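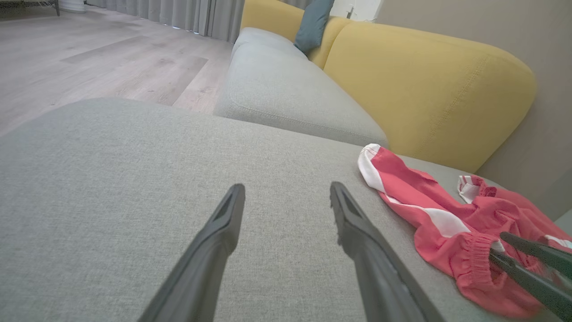

沙发是用来坐的,这话是卖沙发的人说的。我家那张,一周里大概有四天在放衣服,剩下几天在等衣服。

当初买它的时候我可讲究了。颜色挑了两个晚上,浅灰的座,芥末黄的靠背,客服发来的色卡我对着窗帘比了又比,在白天比,在晚上开灯比,还发到家里的群里征求意见。我妈回了一句:灰的不耐脏,黄的也不耐脏。我没听。型号叫Gorkora,听着像某种会在山里叫的动物,打完折1757元,送货上楼另算。送来那天我在上面端端正正坐了一晚上,腿都没敢盘,喝水跑到餐桌边去喝。第二天洗衣机响了,我把衣服从阳台抱进来,想着先放一下。

“先放一下”到现在还没放完。

说起来我是有衣柜的,衣柜里也有空的地方。从阳台到卧室走几步路的事,沙发偏偏就在路中间,座面又正好在一个弯腰就能卸货的高度。抱着满怀衣服的人走到那里,胳膊会自己松开。我试过绕着走,从餐桌那边绕,结果衣服放在了餐桌上,吃饭的时候很不方便,又搬回了沙发。后来不绕了,承认沙发是一个中转站,像快递在某个没听说过的城市停上三天,页面上写着“运输中”。

今年夏天情况更严重一点,原因是我开始运动了。

事情要从二月说起。二月我办了小区后面Clorby健身房的卡,办卡的时候天冷,人在冷的时候对自己的估计普遍偏高。前台问我一周打算来几次,我说得很大声,旁边正在换鞋的人都抬头看我。为了配得上这个音量,我又买了运动服,牌子叫Bruvus,珊瑚红配白的,穿上以后远远看去像交通设施。当时灰色和黑色都有货,我跟自己说,颜色亮一点,就不好意思不去了。这个推理我到今天也没找出毛病,但是它没有起作用。

起作用的反倒是洗衣服。运动一次,不管动了多少,衣服都是要洗的。有一回我在跑步机上走了一会儿,接了个电话,下来了,回家照样是一身衣服进洗衣机。论消耗,那天洗衣机比我累。于是现在的局面是:锻炼的次数不多,红衣服却总在沙发上。来过我家的朋友都以为我很能跑。我也没有纠正。

红的放在灰的上面特别显眼。以前堆的是些灰蓝黑的家常衣服,眼睛一虚就混过去了,远看像沙发自己长胖了一点。红的混不过去,从厨房端着碗出来,第一眼就看见它,后面还有芥末黄的靠背给它当背景,整个客厅像一盘番茄炒蛋,沙发座是那个盘子。我挑了两个晚上的配色,最后挑出来一道菜。

所以2026年7月我决定把叠衣服这件事好好办一办。

先说一下我以前的叠法。我以前的叠法叫“对折,再对折,不行就卷”。T恤能应付,毛巾能应付,袜子本来就不叠,团成一团扔抽屉里,早上摸到哪两只算哪两只。最难应付的就是运动裤。腰上有松紧,收着一圈褶,你把裤腿对齐了,腰那头鼓着;把腰那头压平了,裤腿又歪出去。料子还滑,叠好了放在那里,转身去拿下一件,它在你背后慢慢地摊开,动静很小,跟叹气差不多。

侧面有白条的更麻烦,因为条子会揭发你。素色的裤子叠歪了谁也看不出来,有条子的,歪了多少一清二楚。设计它的人大概觉得条子显腿长,没想过还有人要在沙发上对着它找直线。

我在网上看了一些教程。教程里的人都在一张什么都没有的大桌子上叠,光线很好,手也好看,衣服像是事先商量过的,放下去就是平的。她们叠完还会把衣服立起来,像一本书那样站在抽屉里。我照着做,站了一会儿,倒了,把旁边那件也带倒了。评论区里有人说,立不住是因为你折的比例不对。还有人说,立不住就是衣服太多了。第二条我没有点赞。

然后我犯了老毛病,去买工具。有一种塑料的叠衣板,几片板子连在一起,衣服铺上去,左边翻一下右边翻一下,下面再翻一下,就成了。Gazi牌的,页面上写着“让叠衣成为享受”。到货以后我兴致很高,把干净的T恤从抽屉里拿出来重新叠了一遍,翻板啪啪响,楼下要是有人在睡午觉,那我很抱歉。享受确实是享受了一个下午。问题是这块板子得放在硬的平面上用,放沙发上它会往下陷,翻的时候整个弹起来,有一次差点拍到我下巴。而我的衣服在沙发上。要用板子就得把衣服搬到桌上,既然都搬了,我为什么不直接搬去卧室呢?这个问题想了几天没有想通,板子现在插在沙发和墙之间的缝里,上面搭着一条毛巾。

跟板子一起下单的还有衣架,16个,防滑的,凑满减凑的。我当时想,叠不好就挂嘛,挂起来总不会皱。衣架很好,真的很好,就是挂满以后衣柜门关不上了,开着一条缝,晚上起来上厕所会看见一排袖子。松紧腰的裤子挂上去也不像样,夹着腰,垂下来,仿佛有一个很瘦的人在里面罚站。挂了几天,我又把裤子摘下来了。摘下来放哪儿了呢,放沙发上了。

绕了这么一圈,最后还是回到沙发前面,老老实实用手叠。
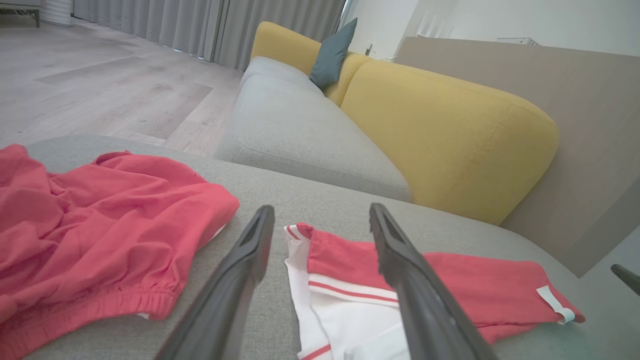
叠着的和皱着的,都在沙发上。

叠了一阵子,我也攒出一点心得,水平有限,随便看看。

沙发座上有布纹,这对滑溜溜的运动料子其实是好事。在光面的桌子上,衣服一推就跑,在布面上它多少会留在原地,等你把另一边拉过来。坏处是软,你一按它一陷,永远压不出那种刀切一样的折线。我后来就不压了,用手掌从中间往两边捋,捋到大概平了就停。大概平是一个很宽的标准,我把它定得宽,是为了能达到。

裤子先管腰,后管腿。以前我都是先对裤脚,对得很齐,很得意,到腰上全毁了。现在先把腰那一圈拉开,让褶子散一散,前后对上,再把两条腿合到一起,顺着往下理。最后从裤脚往腰的方向折,把鼓的那一头留在外面。留在外面它鼓就让它鼓,反正压在里面也是鼓,还会把别的地方顶歪。

有绳子的,绳子塞进去。不塞的话,下一件会挂住它,再下一件会挂住下一件,等你拎最上面那件的时候,拎起来的是一串。

上衣倒没什么好说的。拉链的那种,我拉到一半就叠了。说明书式的做法是全部拉上,领子立好,可拉链一拉到顶,叠出来胸口那块硬邦邦的,像揣着一张成绩单。

还有,要从最大的、最皱的那件开始。我一直是反着来的,先叠小的、好叠的,叠出几个整整齐齐的方块,心情大好,然后抬头看见剩下那一团,心情就没了,坐下来看手机。看着看着往后一靠,靠到方块上,方块也没了。先对付最皱的那件,至少后面会越来越容易。我知道这个道理,今天还是从小的开始叠的。

靠垫也要先挪开。我那个深青色的抱枕平时倚在最远那头的黄靠背上,离衣服远得很,按说碍不着事。但沙发这个东西是连着的,你跪在这头使劲,那头会跟着抖,抱枕抖着抖着就滑下来,滑下来你就得去捡,捡的时候顺手会看见别的,比如窗帘底下有灰,比如地上那个一直说要扔的东西还在地上。然后你就去拿扫把了。等扫完回来,衣服原样躺着,你已经忘了刚才折到哪一步。我有好几次叠衣服叠到最后,衣服没叠,地很干净。

关于什么时候叠,我也做过一些尝试。早上叠,来不及。中午叠,困。晚上边看剧边叠,听上去最合理,实际上剧稍微好看一点手就停了,我曾经捧着一条裤腿看完了一整集,片尾曲响起来的时候手心都出汗了,那条裤子等于白洗。现在改成听广播叠,听那种讲历史的,声音很平,讲到谁又把谁废了,我就折一下。效果不错,唯一的副作用是朝代记混了,裤子倒是记得清清楚楚。

有人大概要问,你为什么不干脆收衣服的时候就在阳台上叠好。我家里人就问过。阳台没有台面,我试过在洗衣机顶上叠,洗衣机顶上放着洗衣液、刷子、夹子盒,还有一盆说是薄荷的植物,要叠就得先把它们请下来。请下来放哪儿?再说七月的阳台,下午站一会儿,身上那件也该换了,换下来又是一件要洗要叠的,没完没了。

沙发凉快,沙发宽,沙发在空调底下。它唯一的缺点就是太适合放衣服了。

我妈上个月来住了几天。进门看了一眼沙发,没说话,把包放在餐椅上,袖子一卷就开始叠。她叠得飞快,也不对条子,也不捋,在空中一抖一搭就是一摞,边角居然是齐的。我问她怎么弄的,她说什么怎么弄,就这么弄。我让她慢一点再弄一遍,她就不会了,慢下来反而叠歪了,很生气,说都是你问的。走的时候她把叠衣板从墙缝里抽出来看了看,问我这是不是切菜的。

她走了以后沙发空了挺久,我数不上来多久,反正久到我重新坐上去的时候有点不习惯,觉得座垫这么大,不放点什么可惜了。当天晚上我把外套脱在了扶手边上。就一件。后面的事情大家都知道。

至于那套Bruvus,洗到现在颜色还是那么红,这点我得替它说句公道话。我有一阵子盼着它褪色,褪成粉的,旧旧的,跟灰沙发也许能搭,结果它一点面子都不给。健身房的卡还剩下一些,前台换了新人,不认得我,这让我轻松了不少,上次去的时候他问我是不是第一次来,我说是。

下一步的计划是买一个筐。先说清楚,筐是用来放在沙发旁边的,衣服进筐,筐进卧室,沙发归人坐。尺寸我量过了,颜色在看,灰的怕太闷,黄的怕抢靠背的风头,深青色的那款跟抱枕倒是一套,就是贵。已经比了一个晚上,今晚接着比。

洗衣机刚才响了,我先去晾衣服。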